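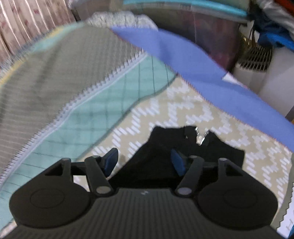

Black clothing with a small silver zip pull, on zigzag-patterned fabric

Stordale gets its summer flights to Zokden

Trasier has opened its long-awaited route between Stordale and Zokden, and the first flight left on Sunday 22nd June with all 80 seats taken. It is the first time the two towns have had a direct air link, and the mood at the gate was wonderful, with several families heading off to see relatives they normally reach by a day of trains and a night ferry.

The airline will fly the route 4 times a week until the end of the summer timetable. Flights leave Stordale in the morning and turn straight round at Zokden, so people coming the other way can be here in time for lunch.

Tickets went on sale in March and got off to a flying start. The first 1,000 seats were gone within eight days, which prompted Trasier to bring in a larger turboprop than the one it had first pencilled in. Anyone who booked before the change keeps their original fare, though seat numbers may be different, so have another look at your booking before you set out.

Jihad Zoubi, Trasier's head of routes, was on board for the first trip and was plainly delighted.

"We have wanted to fly this one for years," he said. "People in Stordale kept writing to us about it, and people in Zokden did too. To walk down the cabin this morning and see every seat filled was a lovely feeling. Now we want to keep them that way."

There is good news for onward travellers as well. Passengers can go on from Zokden to Sfeir on a single ticket, with bags checked all the way through. The connection works in both directions on weekdays; at weekends the Sfeir flight leaves earlier, and an overnight stop is needed.

Each fare includes one cabin bag and a hot drink. Hold luggage is extra, and bicycles can be carried if they are booked ahead (space in the hold is tight, so the earlier the better!). Check-in at Stordale closes 40 minutes before departure.

Trasier will look at bookings in the autumn before deciding on a winter service. Zoubi would not be drawn on dates, but said early sales for the school holidays were "very, very encouraging".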